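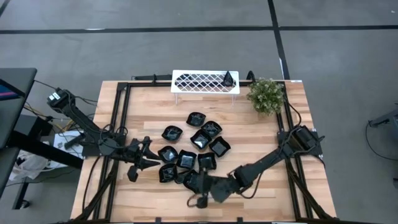 Kenji Achterberg wrote:
Wavy rims don't stack. I've said it in the other thread and I'll say it again. Buy round ones, put them inside each other, close the cabinet, go to bed.

ok so this is me starting a new thread so we can stop clogging up the dish rack one!! I know Kenji's opinion, I respect it, I'm keeping the bowls. They're the square ones with the flared wavy edge and I love how shiny they are inside, they catch every bit of light. Spreading them all out on the table was step one. Step two was supposed to be putting them away and that's where I got stuck.

My problem: the cabinet shelf is 330 mm deep (Hagedorn, they list everything in metric) and if I nest the bowls the pile starts leaning after 3. If I don't nest them I run out of shelf before I run out of bowls. I've got one of those little white racks with the diamond lattice top, the kind you stand on a shelf to get a second level. You can spot it at the back of the table. Do I get another one of those? Or is there some trick with the corners?

Moving them to the open shelf in the hallway is out, before anyone suggests it. Cat.

- bowlsandall

marzipan_tuesdays
Trick with the corners, yes! Mine are a different make but the same general idea, square with a wobbly edge. Every bowl has one side where the wave dips lower. Turn them until all the dips line up and they sit a lot further down into each other. I put a tiny dot of masking tape underneath on the dip side so I don't have to hunt for it every time I empty the dishwasher. It looks silly but it's underneath so who cares.

Kenji Achterberg
Masking tape on the bottom of a bowl so it'll fit inside another bowl. Listen to yourselves.

marzipan_tuesdays
It's a DOT, Kenji.

clellard_road
I went the other way and gave up on nesting. Two racks side by side, bowls in singles on top and pairs underneath. Takes more width but nothing leans, and I can pull one out without lifting the whole pile down. Check the height under the rack first though. Mine has 200 mm of room underneath and that's plenty, but I've seen shorter ones that barely clear a cereal bowl.

One warning on the lattice tops. Small feet can sit crooked in the openings. Look at what your bowls have for a base before you buy a second rack. You could always put a tray across the top if they wobble.

bowlsandall
Oh the dips!! I just went and turned a few and I think you're right, mine have them too, though on a couple it's so slight I can't decide which side it is. And clellard, I've been putting a single bowl up on the rack and it seems happy enough. Two nested up there made me nervous.

The other thing I should've said at the start is that there's a big one as well. It gets used for salad, bread, oranges, car keys, whatever's going. Wide at the top, folded sides, comes in narrower at the bottom. I can't work out whether it goes in the cabinet with the rest or just lives on the table forever.
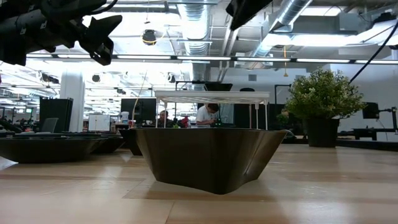 the big one up close, more bowls off to the left, rack at the back

Ilse Voß
Oh that's handsome. I'd leave it out! A bowl with that many angles on it is wasted behind a door. What color is it in person? It looks bronze to me, a very dark bronze, and in your first photo I'd have sworn the bowls were plain black.

bowlsandall
Depends on the lamp! I call them "the black bowls" and my sister calls them "the brown bowls" and we've each been corrected by the other at dinner more than once.

wuscombe_wendy
Going to disagree with Ilse a bit. Anything wide that stays out on a table turns into a mail tray. We had one on the sideboard in Wuscombe for years and I don't think I saw the bottom of it between May and Christmas. If you want to use it for salad, put it away, because otherwise you have to find a home for all the junk every time somebody wants lettuce.

What I do with my biggest one is turn it into the container. Big bowl goes on the bottom shelf, then a folded dish towel, then the smaller bowls inside it. Whole lot comes out in one go.

Kenji Achterberg
So now we're stacking them after all.

wuscombe_wendy
Inside something, Kenji. Can't lean if there's a wall.

clellard_road
Have to say I don't love that one. If the sides taper in toward the bottom, like the one in the photo, you'll fit one small bowl flat down there and the next will be perched on an angle. Wendy, are yours straight sided?

wuscombe_wendy
They're fairly straight, yes. Fair point. You'd want to try it with the towel first and see how it sits. And don't carry it full, mine's heavy enough empty.

Ilse Voß
The towel's a good idea either way. I use the cheap Prida felt rounds between mine and cut a nick out of the edge so they fit a square bowl better. Shiny insides show every little scratch, especially if they're going in and out daily. Paper towel works too if you don't mind it looking like you're moving house.

marzipan_tuesdays
Coffee filters! Same thing, cheaper, and I always have too many.

bowlsandall
Right, I've had a go. Dips lined up, coffee filters in between (we don't even drink filter coffee, why do I own these), and I've stopped at pairs on the shelf because anything taller still makes me twitchy. I'm getting a second rack to go next to the first. The big one tried the cabinet for an evening and the door wouldn't shut, so it's back on the table and it already has a glove in it. Wendy, don't say anything.

Still have a few bowls with no home. Does anyone store theirs on edge, like plates in a plate rack? I'd worry about the rims but I'm running out of ideas.

Kenji Achterberg
I've got a plate rack I'm not using. Wide slots, wood. You can have it if you pay the postage.

bowlsandall
Kenji!! Yes please, sending you a message now.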